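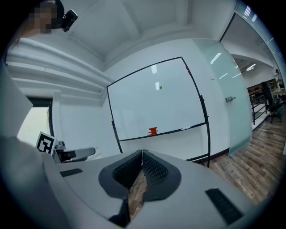
Last updated: March 13, 2021

Kamath releases Sernach 3, a faster file manager with menus you can edit yourself

KULLEVBRIDGE — Kamath, the small software team behind the Sernach file manager, is delighted to release Sernach 3, a free update for everyone who already owns version 2. The new release brings editable right-click menus, a rebuilt rename tool and a much quieter way of handling network drives that have gone to sleep.

The menu editor is the part we have been itching to share. Open Settings, choose Menus, and drag any command up, down or out of the list. Commands can be grouped under a heading, given their own keyboard letter, or shown only for certain file types (so "Rotate left" can stay out of the way until you click on a photo). Changes take effect as soon as the Settings window closes, and a Restore button puts the original menu back.

"I have wanted this since my first week on the project," said Leire Goicoechea, lead developer. "My own menu is down to a handful of commands now and I love it. Everyone on the team has ended up with a different one!"

The rename tool has been written again from scratch. It shows old and new names next to each other before anything on disk is touched, warns when two files would end up with the same name, and keeps the last 200 rename jobs in a history list so they can be undone later, even after a restart. Patterns saved in version 2 will open in the new tool without changes.

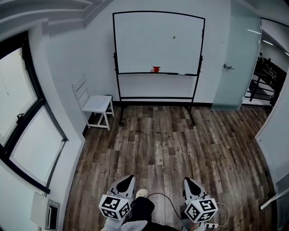 Whiteboard and chair against the far wall.

Network drives get some welcome attention too. In earlier versions, a sleeping drive could freeze the whole window while Sernach waited for an answer. Each folder pane now waits by itself, with a small Stop button in the corner, and the other panes carry on as normal. Haris Softić, who wrote the new code, tested it against the oldest and slowest storage boxes he could find, and several of the fixes came straight from what he saw there.

Other changes in this release:

Folder sizes can be shown in the main list (off by default)
Paths longer than the old Windows limit can be copied and deleted
The search box remembers its filters between sessions
Tab colors are kept when a window is moved to a second screen
Flomden sync folders now show their status icons correctly

The manual has been updated by Slavica Dimitrov and includes a new chapter on moving menu settings from one computer to another. The settings are kept in a plain text file — copy it to the same folder on the other machine and start Sernach.

Sernach 3 can be downloaded from the Kamath website or through Help > Check for Updates. Version 2 settings are imported the first time the program runs, and the old settings file is left where it was. Portable copies should be unpacked into a new folder.

Work on the next update has already begun, with a planned release in October. It will add menu editing for the folder tree, the most common request from our testers.

Press contact: Vilmos Csizmadia, Kamath, Kullevbridge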